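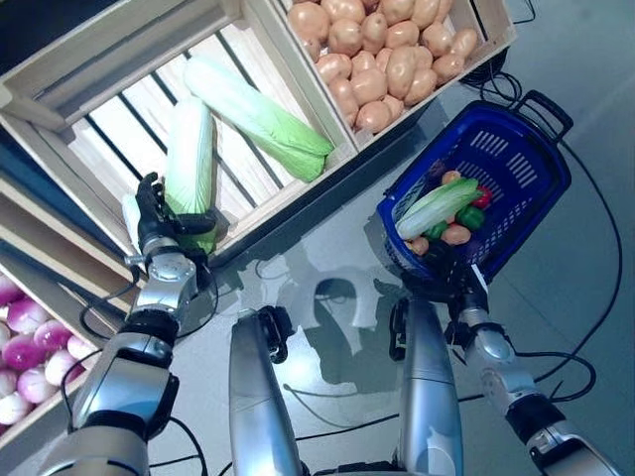 The Case for the Slatted Crate

Opinion
By Zeyu Song

Small grocers spend a lot of time choosing what to sell and very little choosing what to put it in. The container is treated as a fixture, bought once and forgotten. I think it should be treated as part of the handling process, and for loose produce I think the correct choice is still an open wooden crate with a slatted floor.

The argument usually made for wood is that it looks good. I have no interest in that argument. Customers may well like pale timber, but they also like produce that is not bruised or sweating, and the second preference shows up in the waste log.

Start with the floor of the crate. Produce gives off moisture. In a solid tub with no drain path, that moisture collects under the bottom layer, where it is seen last. A slatted floor lets it leave. It also lets out soil, loose skins and leaf fragments, which then have to be swept up. Shop managers complain about this. I would prefer the dirt on the floor, where a broom can reach it, to the same dirt pressed against the stock.

Last September I kept a log at Bimstead, a shop with 200 crate positions if you include the back room. Half the positions were solid plastic tubs and half were slatted wood. Over the trial we pulled 559 items as unfit for sale, and the tubs produced more than their share, mostly from the bottom layer. One shop is a small sample, and the tubs were filled deeper than the crates. I still consider the result usable, since deep filling is exactly what a deep tub invites.

Depth is the second point. Potatoes tolerate a heap. They can be filled to the rim and left in a pile, within reason, provided they are kept out of strong light. Napa cabbage does not behave the same way. The heads are long, the leaves tear, and a head buried under several others will lose its outer layers every time someone digs for a better one. Lay them singly and accept that the crate will look underfilled. Most display guides say a sparse crate depresses sales. Perhaps it does, but a full crate of torn cabbage does not sell either.
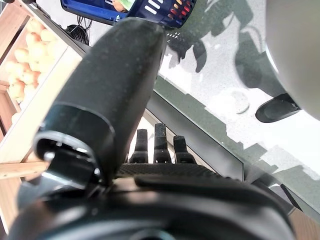
Round fruit falls between the two. It packs closely, it rolls when the pile is disturbed, and soft varieties mark at every contact point. Dividers help. They stop a pile from migrating to one corner and they limit how much weight bears on any single piece. A divided crate costs more to make and is slower to clean -- both real objections, and in my view both worth paying for with fruit, though not with potatoes.

The other side has a serious case on hygiene. Plastic can be washed hot and dried in minutes. Unfinished wood takes up water, stains, and will splinter if it is dropped often enough. Van Acker, whose folding tub is the usual alternative in our area, makes this point in its sales sheet, and I do not dispute it. My answer is a schedule: dry brush daily, damp wipe when needed, full air drying before reuse, and removal of any crate with a cracked slat. A shop that will not keep to that schedule should buy plastic.

Varnish is not a compromise. Coated crates from Zedorwood looked clean for the first few weeks and then chipped at the rim, which is where hands and other crates make contact. After that we had bare wood anyway, plus flakes.

I would also standardize the footprint before buying anything. Bimstead had 6 sizes when I arrived, none of which stacked on another. Two are enough for most shops: one shallow for fruit and leaf, one deeper for roots. Measure the trolley and the cold room shelf first, then order.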